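September, evening

Bin clearing, second session on the Virkik task. Our team has the KUKA until 9 p.m., then Tredby gets the cell. Spent the first part re-running the hand-eye calibration. Residual came down after I threw out 3 bad poses near the joint limit. Saved as cal_2812.

Cycle as it stands: depth image, segment, rank candidates, approach from above, close, lift, drop in the tote. The ranking is still weak. It scores flat objects too high, and a putty knife lying on the metal is the worst case we have. Fingertips need clearance under the handle and there is none.
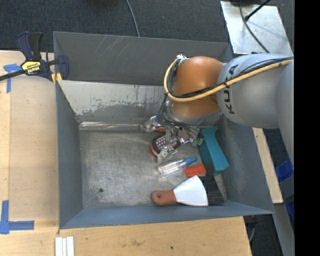
Approach speed is now limited to 200 mm/s below the rim. Before that the arm protective-stopped twice on wall contact and each restart cost us time. Collision model of the bin was a plain box. Replaced it with sloped walls measured by hand, which also gives back some reach at the corners.

Transparent plastic remains a problem. Depth returns holes, the segmenter splits the bottle in two, and the grasp center lands between the halves. Ackah's team fills the holes from the color image. I would like to try that before the demo, but the Vetent planner has to be stable first. It crashed on grasp 3741 in the log with an empty candidate list. Added a check and a retry with a new image.

To do: wrist cable slack at full rotation, gripper force for the brush handle, write up section 4 of the report.

Comments

dmk_lab: Which depth sensor? We had the same holes with clear bottles.

torque_notes: Try penalizing candidates by height above the floor. Fixed the flat objects for us, mostly.

dmk_lab: Thanks, will try that on ours too.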